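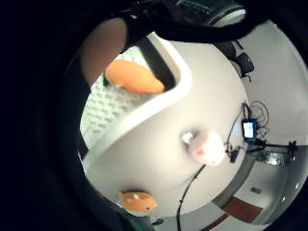

Skalura White Storage Bin: Six Weeks In

Posted 2021-09-11 by Raimo Kiiskinen

I have bought a lot of toy storage over the years and most of it ended up in the garage holding extension cords. So I'm a little surprised to be writing a whole review of a white bin, but I love this bin!

The short version: it's the right size for the small stuff. We have a big chest for blocks and stuffed animals, and anything smaller than a fist used to sink to the bottom of it and stay there until a birthday party. Now the little things get their own home on the table, and cleanup before dinner takes a few minutes (on a good night, anyway).

What I like most is the rim. It's thick and rounded, so you can grab it anywhere without a sharp edge digging into your fingers, and my daughter can drag it across the table by herself. The pale grey textured part inside is a nice touch too. I figured it was just for looks, but crumbs and sand don't seem to cling to it the way they did to the fabric basket we had before.

I ordered mine from Hikbridge. It was 14 dollars with shipping, and it got here in two days in a box that was much too big for it.

How we use it

Ours sits on the white table in the playroom. Soft orange things, little pink and white things, plastic animals, one wooden egg from a set that used to have more eggs. Everything goes in the same bin. I tried sorting by type for a week and gave up, and I think we're all happier. My daughter is four and her system is that the favorites go in last so they're on top. Fine by me.

Cleaning

Warm water and dish soap, then a towel. I've done it maybe three times. Marker came off the rim with a bit of scrubbing, although there is a faint purple spot on one side that I've decided to live with.

What could be better

There's no lid. Skalura sells one separately, but it was out of stock both times I looked, and the store told me to check back in October. I'd also like a bigger version for the bath toys. And white shows everything, so if your kids are into finger paint, think about that first.

Compared with the Saarinen basket

My sister in Jukadstead has the Saarinen one and swears by it. It's prettier, I'll give her that, and it looks great on a shelf. It also tips when a kid leans on the edge, and you can't rinse it in the sink. For a living room I might go with hers. For a playroom I'd buy the Skalura again tomorrow, and I've already got a second one in my cart for the art supplies.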